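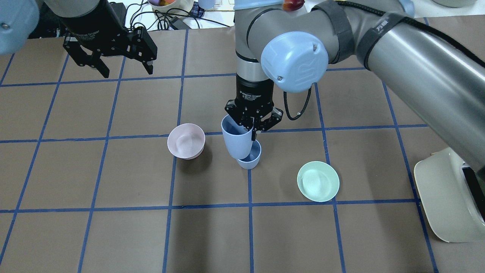
Comparing Two Controllers for a Cup-Stacking Task

Project report, Joscha Brandes and Waqas Soomro
Supervisor: Detlef Stöcker
March 2018

1. What we were asked to do

The assignment sheet said "compare two controllers on a two-arm manipulation task and comment on the results." We had hoped for welding. We got crockery. The task we settled on was putting one light plastic cup into another, with a couple of dishes on the table so that the planner had something to worry about.

Both controllers drive the same arms and the same two-finger grippers. The first, Birnlow, is the department's own. It plans the whole path before anything moves, then closes the gripper to a fixed width. The second, Comlow, was written by Torben Wendt for his thesis. It corrects the path as it goes and closes until the motor current rises past a set limit. Torben would like it noted that he never claimed it was finished. So noted.

2. Setup

We covered the table in brown paper and taped it into squares with blue tape. This took most of a morning, and Waqas still maintains that the lines are straight. The squares let us write down start positions without a ruler, and they gave the head camera something to check its calibration against. We also had a fixed camera, which we used for deciding who was right in arguments.

Each trial started with a cup placed in a square chosen from a list. The controller had 90 seconds to pick it up, carry it to the second cup and let go. We scored a trial as a success if both cups were still together 5 seconds after release. Dishes could be nudged but not moved out of their square, a rule we added after February.

3. Gripping

Plastic cups are harder to hold than they look. The wall is thin and the sides slope, so squeezing from outside tends to make the cup slide down and out. Birnlow copes by pinching the rim, one finger inside and one outside, which is a firm hold but leaves the cup free to swing. Once the cup has swung, the planner carries on as though it hadn't. You can see how far off vertical things get in the view from the fixed camera, where the held cup is over on its side with its mouth up and to the left, and the upright one it is supposed to meet is off in the middle of the table. Lowering it from that angle is not stacking in any sense Detlef would accept. We fixed part of this by gripping lower on the rim and slowing the wrist down.

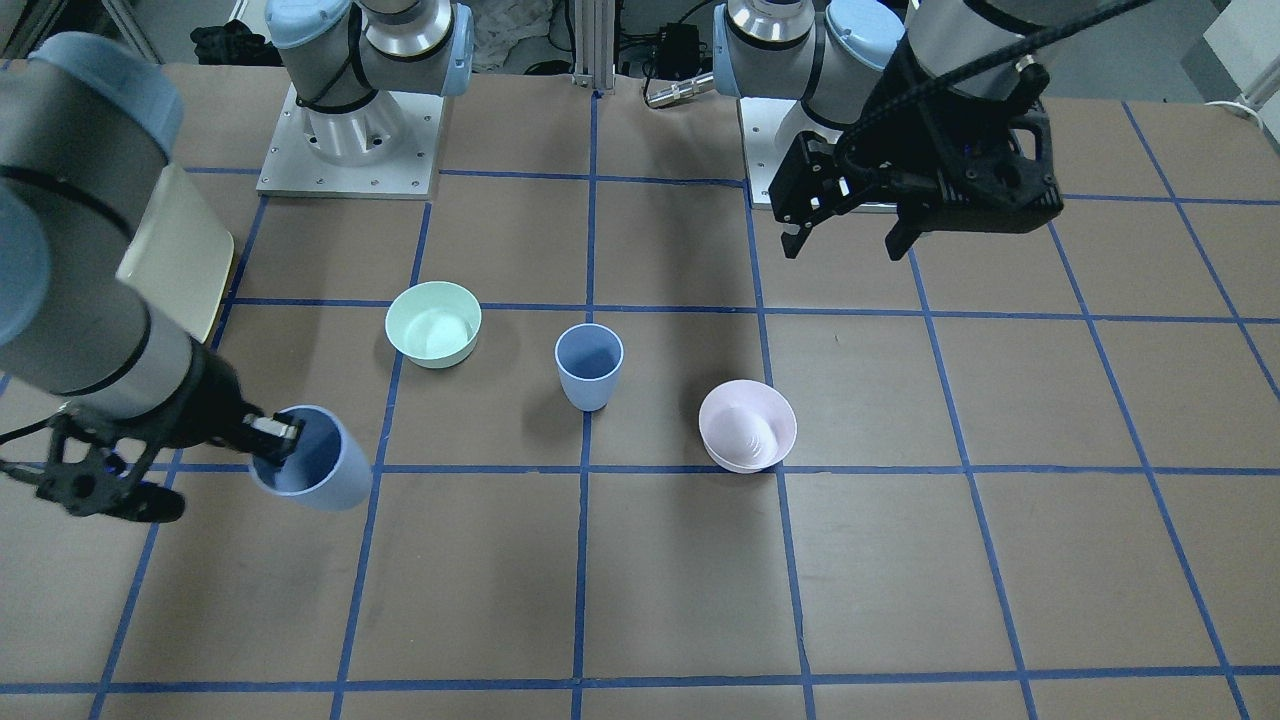
Comlow prefers to open the fingers wide, come down with the cup between them, and close slowly. When this works it is lovely to watch. When the current limit is too high it folds the cup like a taco, and when it is too low the arm lifts off with great confidence and nothing in its hand. Finding the right limit used up 9 cups.

4. The two controllers side by side

We logged 1117 attempts in all, counting the ones where somebody had forgotten to switch the gripper on. Torben's position is that those should be left out. They went against both controllers equally, so we kept them in.

Birnlow was the more predictable of the two. If it missed from a given square it missed from that square every time, by the same amount and in the same direction, and we could correct for it with an offset. Comlow was better on squares near the far edge, where the arm is stretched out and small errors grow, but it was slower and sometimes ran out of time while still making up its mind. 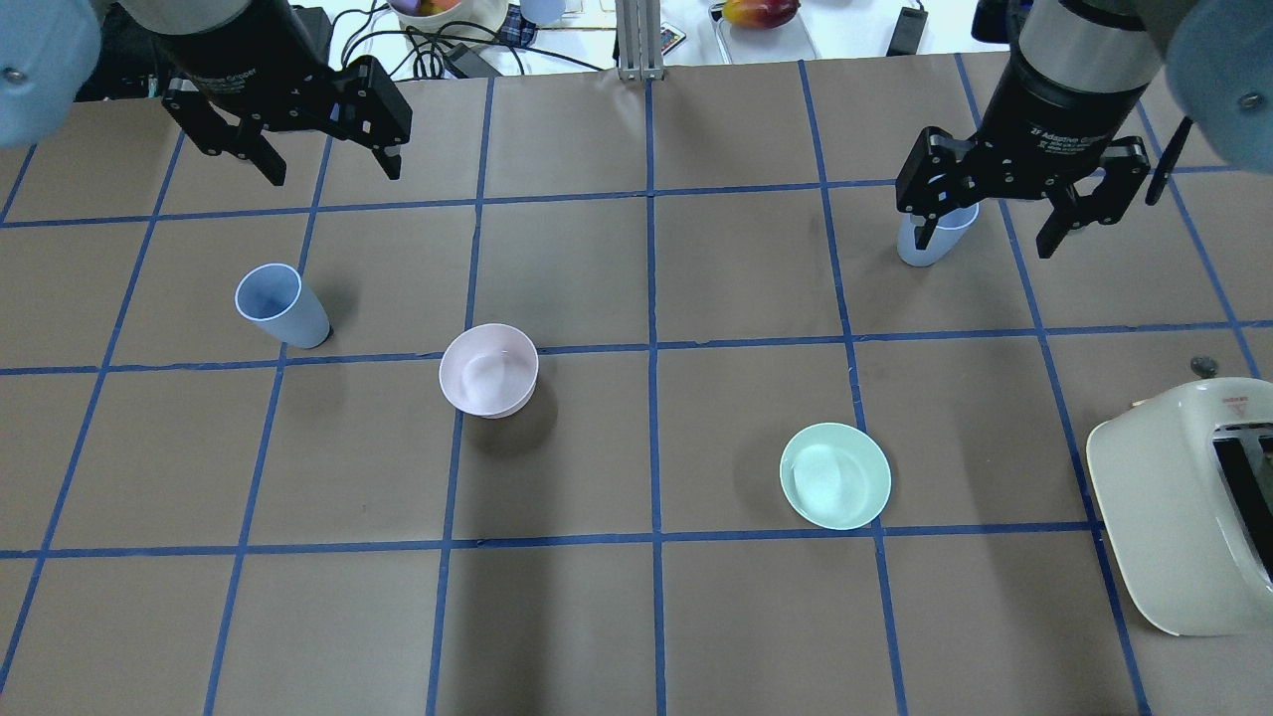
The second arm deserves a mention too. Our original plan had both arms working at once, one steadying the lower cup while the other brought in the upper. Birnlow can't do this without planning for both arms together, and our version gave up on the problem more often than it solved it. Comlow can, in the sense that each arm politely stops whenever the other comes near. We once watched the two of them wait for each other until the clock ran out. For the scored trials we let one arm work and parked the other.

5. Problems

The camera calibration drifted whenever somebody bumped the table. We suspected the software for a week, then suspected Waqas, and then put more tape down.

The gripper cable also needed watching. A loop of it hangs beside the wrist, and on certain rotations it pulled tight. We limited the wrist range in both controllers, which cost Birnlow a few squares it could otherwise have reached.

6. What we would do next

We would start with Birnlow's path planning and add Comlow's current-based closing at the end. Torben thinks this is a waste of a good controller. Detlef thinks it is what we should have built in the first place, and has offered to supervise it. Our code and the trial log are in the group folder, along with the list of start squares and the offsets for each one.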